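花柄の角 ぬいぐるみと引き出しと黄色いトレー

壁紙を選んだのはフェリシダッド・エスピリトゥさんである。見本帳は全部で207柄あり、無難な生成りもあれば、上品な細縞もあった。その中から彼女は、暗い地に花がこれでもかと咲いている一枚を迷わず指さした。葉はぎざぎざで、花は人の手のひらより堂々としている。落ち着いた空間にしたいと言っていたのは、たしか同じ人だったと思う。

これは、その壁紙に囲まれた一角の話である。広さは自慢できるほどもなく、置いてあるものも立派ではない。それでも訪ねてきた人はなぜか必ずここで足を止め、たいてい「派手ですね」と言い、少し間をおいて「いいですね」と付け足す。間の長さは人による。
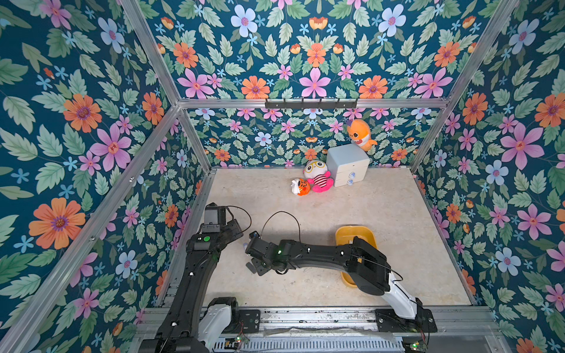 壁紙を貼る作業は、ピルミン・リュエグさんと二人でやった。柄合わせという言葉を、この日まで私は軽く見ていた。花びらの半分が隣の一枚とずれているだけで、花はたちまち事故にあったような顔になる。ピルミンさんは定規を片手に、貼っては剥がし、剥がしては貼り、昼食の時間になっても降りてこなかった。私は糊の係だった。糊の係に必要な才能は、黙っていることである。

フックの列についても書いておきたい。黒くて小さなフックがずらりと並んだもので、付ければ片づくと誰もが信じていた。鍵を掛けよう、布巾を掛けよう、いや小さな袋を、と夢は広がった。夢が広がりすぎて、何を掛けるかの話し合いはいまも続いている。

引き出しは小ぶりの三段。半透明の青いつまみが付いていて、ここだけ見るとずいぶん清潔な暮らしをしているようだ。分類は、上が「よく使うもの」、真ん中が「たまに使うもの」、下が「使うかもしれないもの」。当然ながら下の段だけがすぐに満員になった。

ぬいぐるみはキシツの市で少しずつ買い足した。最初に来たのは橙色のサメで、白いお腹を見せて大きく笑っている。サメとしての威厳は売り場に置いてきたらしい。値段は300だったか、もう少ししたか。セロルム・スレマナさんが値切ろうとして、結局なぜかもう一つ買わされて帰ってきた。

もう一つというのが、黄色いめがねの子である。縞のシャツに、手足は思い切ったピンク。めがねのせいで賢そうに見えるが、判断を仰いでも返事はない。会議に一人はいるタイプで、その点では実によくできている。

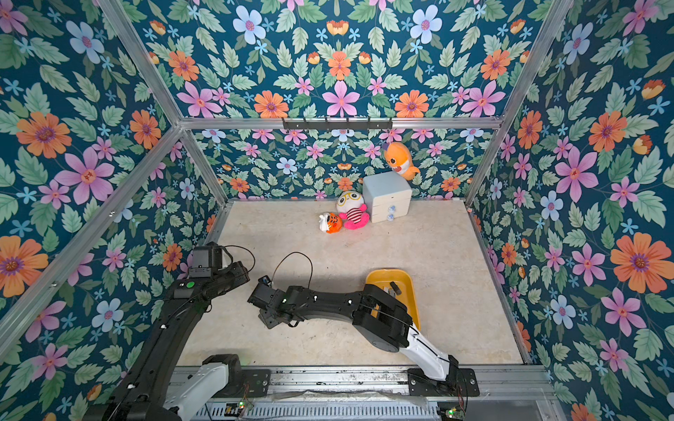
セロルムさんの買い物癖はさておき、片づけの話に戻る。黄色いトレーは「とりあえず置く場所」として採用された。とりあえず、というのは恐ろしい言葉で、いったんトレーに入ったものは住民票を移したも同然になる。ニポン・インタラスックさんは月に一度これを空にすると宣言し、六月には見事に空にした。翌日にはもう何か入っていた。入れたのは宣言した本人だったという証言がある。

トラについては、いまだに意見が割れている。小さくて橙色で縞があり、白いところがふわふわしている。エトルナム・アッドさんは最初、これを掃除用の何かだと思っていたそうだ。棚の隅をこれで拭こうとしたところをフェリシダッドさんに見つかり、しばらく口をきいてもらえなかった。以来、トラの扱いは丁重である。転がっているときも、あれは転がっているのではなく休んでいるのだ、ということになっている。

床板の色は、壁と喧嘩をしないように薄いベージュの大理石風にした。細かいまだら模様があるおかげで、少々の埃なら柄だと言い張れる。ただし小さなものを落とすと少し探しにくい。ピルミンさんはここでねじを一本なくし、いまでも来るたびに足元を気にしている。

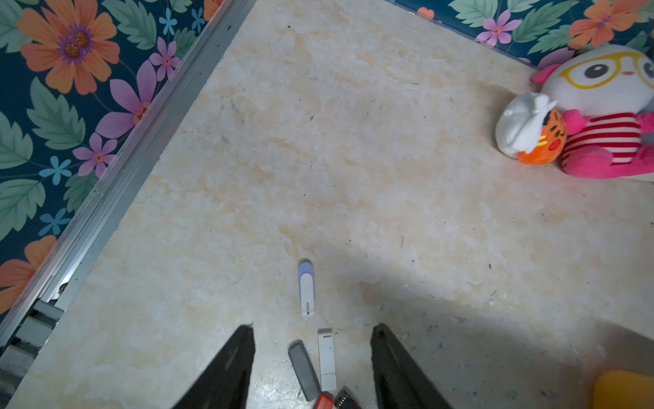 最終更新日:2024年11月15日

白いUSBメモリは水色のキャップつき。中身は63曲の音楽だとニポンさんは言い、壁紙の見積書だとピルミンさんは言う。誰も確かめに行かないまま、どちらの説にも支持者がついた。引き出しのどの段に入れるべきかも決まっていない。「よく使うもの」ではないことだけは全員が認めている。

めがねの子は、花を背にするとやはり強い。あの柄に負けない服を着ている者は、うちではほかにいない。私も一度、張り合うつもりで花柄のシャツを着てきたことがあるが、セロルムさんに「どこにいるのかと思った」と言われ、それきりにしている。

余った壁紙は筒に巻いて物置に立ててある。493センチを超える長さが残っていて、エトルナムさんは天井にも貼れると言う。フェリシダッドさんは黙ってうなずいた。私は聞こえなかったことにして、糊の缶を奥のほうへしまった。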